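How Key Rings Work

Most homes have more keys than you might think. There can be one for the front door, one for the back door, one for the shed, and one for a bike lock. Keys are small and easy to lose. A key ring keeps them together, and a tag helps you tell which bunch is which.

The most common kind is called a split ring. It looks like a plain circle of metal, but it is a piece of springy wire wound around in a coil. The two ends lie flat against the coil. To add a key, you lift one end a little and push the hole of the key into the gap. Then you slide the key along the wire until it pops free inside the ring.
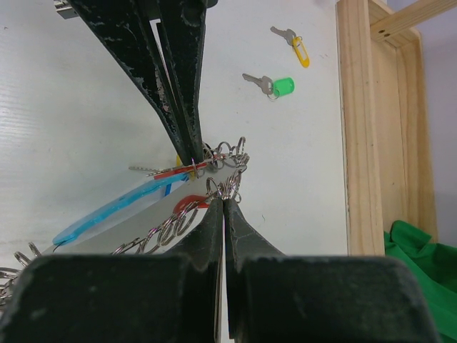 Page last changed: 15 February 2025

Split rings can hold other split rings too. If you hook one through the next, and that one through another, you get a chain. The silver rings here are joined this way. Some of them have bunched up in a knot, and there are plastic tags in with them, one light blue and one red.

Why do split rings grip so well? The metal is springy. When you lift the end, it pulls back toward its old shape. The ring closes again as soon as you let go. A thick ring is harder to open than a thin one, so ask a grown-up if it hurts your fingernails.

What are the tags for?

Many keys look almost the same. A tag lets you pick out the right bunch quickly. Some people write on the tag, such as "shed" or "bike." Others just remember the color. It is safer not to write your address on it. If a stranger found the keys, they would know which door to try.

The wide top of a key is called the head, or the bow. The long part is the blade. On many door keys the blade has notches cut along it, and these notches have to match the parts inside the lock. Some keys have a plastic head, which can be almost any color.

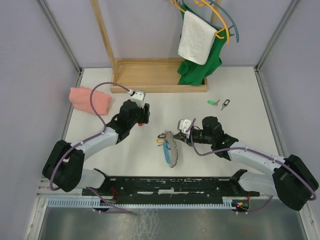

A key chain with a light blue tag, and two keys with green and black heads.

How to untangle a bunch

Lay the bunch on a table and spread it out. Find one end of the chain and follow it with your finger, ring by ring. Do not pull hard, or the knot may get tighter. Turn any tags so they lie flat.

Now try it yourself

You need five split rings. Join them to make a chain, then put an old key on the last one. Hang the chain on a hook and see which way the key turns.

Written by Muthoni Nyamweya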